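Zundell fingers vs the Sarmiento ones, anybody run both?

plukico_lucia
Posted Wednesday

Trying to pick fingers for the handheld unit before we order for everyone. Right now I have one set of Zundell blocks and one set of the Sarmiento soft tips, same wrist camera on both. So far:

Zundell: stiff, heavy, close square. Great on anything with a flat side. Lousy on round stuff.
Sarmiento: grabs nearly anything but the tips flex and the width reading drifts. I recal every morning.

Recorded 979 demos with the soft tips last month and had to toss 71 for bad width. Not thrilled. Anyone got numbers on the hard ones?

dindholm
Toss rate looks high. Is that the tips or is that your encoder? I had the same drift and it was a loose set screw. Check before you blame the rubber.

plukico_lucia
Checked. Screws tight, drift is still there. Swap to the hard blocks and its gone, same encoder.

montse_e
Seconding the hard fingers. We have 3424 demos on Zundell blocks and width has been the least of my problems. Wrist strain though, ugh. Try an afternoon of holding that thing out in front of you.

dindholm
3424 on what objects? If it's all boxes that proves nothing. Hard blocks on boxes, sure. Show me a mug handle.

montse_e
Mixed. Boxes, cans, wire stuff, some cloth. Cans were the worst. No mugs, you win that one.

gantryrat
Why not pad the hard ones. 2 mm foam tape on the inside face, done. Costs nothing

dindholm
Foam creeps. Then you're back to drift with extra steps.

gantryrat
mine lasted fine, replace it every couple weeks, not a big deal

plukico_lucia
Might try foam. My other question is the camera view. With the blocks on I lose a lot of the bottom corners, they're just big. Soft tips are skinny and I can see more table. Does that matter for training or am I fussing over nothing?

montse_e
Fussing, a little. You want fingers in view anyway, gives the model something fixed to look at. What you dont want is the fingers covering the contact point. Tilt the camera a few degrees if they do.

dindholm
Disagree. Bottom corners are where the object goes in the last bit of the approach. I printed narrower fingers for exactly this. Post a view with them open, hard to judge from words.

plukico_lucia
OK. Blocks on, wide open, over the desk.

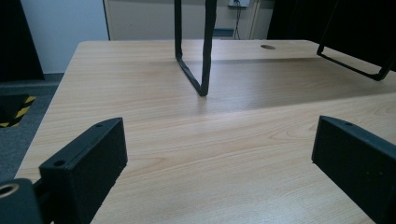 Black on black is what bugs me too, the wire frame and the fingers are the same color. The gap itself is clear, I can see desk all the way through it. It's the corners I'd like back.

Montserrat Echevarría: going back to the foam thing for a sec, if you tape one set you have to tape all of them or your data splits in two. Learned that in April. Had half the units padded, half bare, closed width was off between them and we spent days sorting which run was which. Pick one and write it on the unit.

gantryrat
ok yeah that's fair. still say foam

dindholm
Or cut the blocks down. They don't need to be that thick, nothing you're picking up weighs anything. I can send the file for mine, bolt pattern might need moving for the Zundell mount.

plukico_lucia
Send it please. Plan is bare blocks for a day, then your narrow ones, same objects, same person holding it. Will count the tossed demos for each. If the narrow ones flex I'm going back to blocks and living with the corners.

montse_e
put a mug in there for dindholm

dindholm
two mugs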